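Posted 2018-10-11

Come and drive our robot arm for a morning (paid, no experience needed)

Hello! I'm looking for people to help me compare two grippers, and I'd love it if you weren't an engineer. I run the trials side of the Sikitz kitchen project at Ostex, and for months the only people who've had a proper go with the arm are those of us who built the controller. We know all its bad habits and we steer round them without thinking, so our scores look lovely and tell us very little.

What you'd be doing: you sit at a desk next to the robot with a hand controller and try to move kitchen things from one spot to another. Pick up a strawberry and put it in a bowl. Stand a bottle upright. Open the oven door, close it again, that sort of thing. You do the whole set with one gripper, have a tea break while I swap it over, and then do it all again with the other one. Afterwards I ask you which felt better and why, and you can be as rude as you like.

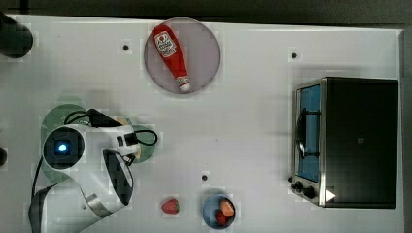

The Kavavby bench, with the ketchup bottle, toaster oven and bowl laid out.

We've logged 918 attempts so far and I need to get to 2,539 before the end of November, so there are plenty of slots – mornings and afternoons both. Each session is three hours including the break. You get 100 euros for it, paid by bank transfer, plus your bus or train fare if you keep the ticket.

You'd suit this if you're 18 or over, can use both hands comfortably and don't mind repeating the same small job a lot. Glasses are fine. Left-handers, please do get in touch, I've only had a couple and the controller may well be awkward for you (I'd like to know how awkward!). If you've worked with robot arms for a living I'll have to say no this time, sorry. Gamers are welcome but I'll ask you to tell me, as it does seem to make a difference.

A few practical bits. We're in the Andreadis building in Kavavby, second floor, and there is a lift. You'll get a short safety talk first and there's a big stop button within reach all the time. We record the arm's movements and the table, but not your face or voice, and your name is kept apart from your results. You can stop whenever you want and you'll still be paid for the full session.

I can take 11 people in the first week, then more as we go. To sign up, use the contact form on the Ostex trials page, put "gripper" in the subject line and give me two or three times that would suit you. I'll write back within a couple of days – if you don't hear from me, do send it again.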